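Search this site Search Go Clear

Parcel cell FAQ: working rules for the two-arm stations

For Rirkordale and Drestberg sites. Updated in March, replaces the old one pager. If your question isnt here, ask your shift lead or put it in the Hondumitz log.

Who has to follow these?

Everyone who goes inside the yellow line. Day crew, night crew, contractors, visitors, the person who's just dropping off a roll of labels. No badge, no entry.

Do I need training first?

Yes. Induction plus 2 supervised shifts before you run a station alone. Refresher once a year. If you've been off the floor more than 51 days you redo the practical part, not the whole thing.

Can I reach in while the arms are moving?

No. Not to straighten a bag, not to grab one that's slipping. Press pause on the near side, wait for the steady amber light, then reach in. Flashing amber means still slowing down.

Pause or emergency stop, which one?

Pause for parcels. Emergency stop for people. If you're not sure, hit the emergency stop, you won't be in trouble for it. After an e-stop only a shift lead can reset, and they have to walk the whole cell first.

Which way up does a parcel go?

Shipping label facing up, always. It's on the scanner post too, 请将面单朝上放置, same rule: place with the label side up. Some of our stands came with Chinese labels and we've left them on. Don't peel them off and don't stick anything over the ruler scale.

What about soft mailers?

Most of our misreads. Plastic bags wrinkle, corners fold over, barcode ends up in a crease. Station rule is two hands on the bag, flatten, then scan. Same for people as for the arms. If it won't read after the second try it goes to manual, don't let the station keep trying.
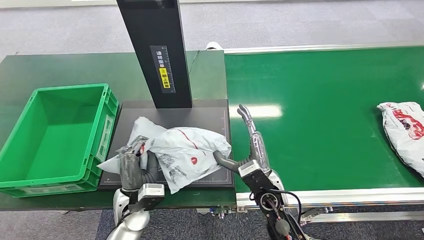

Soft mailer on the scanning platform, both hands on it. Crate to the left, conveyor to the right.

Does the bag have to sit fully inside the grid?

The label does. A bit of loose plastic past the edge is fine. If the label itself hangs over the border, pause and reposition. Big bags over the limit go to the bench, see the size chart at the lead's desk.

Where should the crate be?

Left of the platform, close but not on top of it. Handle side facing you so you can get hold of it. Don't stack a second crate on top to save a trip, the arm's path is set for one crate high. If you swap to a different crate type, tell the lead before restarting, the station has to be told.

How heavy can parcels be?

Up to 1000 grams for a soft mailer at these stations. Anything heavier goes to the bench. Check weight at intake, not by guessing at the table.

Can I wear gloves?

Thin ones, yes. No loose cuffs, lanyards or hoodie strings near the conveyor. Long hair tied back. Rings off if you're clearing a jam.

A parcel's stuck at the end of the conveyor. What now?

Pause the station AND stop the belt. They are seperate buttons and one doesn't stop the other. Clear by hand from the outside, never reach under the frame. If something has gone into the rollers, lock out and call maintenance.

Hands and cables, what do I check at start of shift?

- fingers open and close on both sides, no grinding
- sleeves or covers not torn, not slipping off
- cables not rubbing on the rail or the table edge
- scanner post tight, no wobble
- test parcel reads first go

Any fail, tag it out, use form 801. Don't tape it up and carry on. We found tape on a cable at Drestberg in January and that station was down till the next afternoon.

Who can change the speed?

Leads only, and only from the panel. Speed changes get logged with a reason. "Behind on volume" is not a reason. Default speed is set by Nouri when they do the service visit, and we go back to default at end of shift.

Can I take photos in the cell?

Ask first. Customer names and addresses must not be readable in anything that leaves the building, that includes the group chat.

What if a parcel is leaking or smells?

Pause, step back, don't let the arms pick it up. Follow the spill card on the wall. Lead decides if the cell gets cleared.

Do I report a near miss if nothing broke?

Yes, same shift. Short is fine. What happened, which station, what time. Misreads don't count as near misses, those go on the tally sheet.

Can I eat or drink at the station?

Water with a lid, outside the yellow line. Nothing on the work table, ever. Coffee stays in the lunch room.

Where's the full procedure?

Binder at each lead's desk, and the Hondumitz log under Cell Rules. If the binder and this page dont match, go with the binder and let us know so we can fix it.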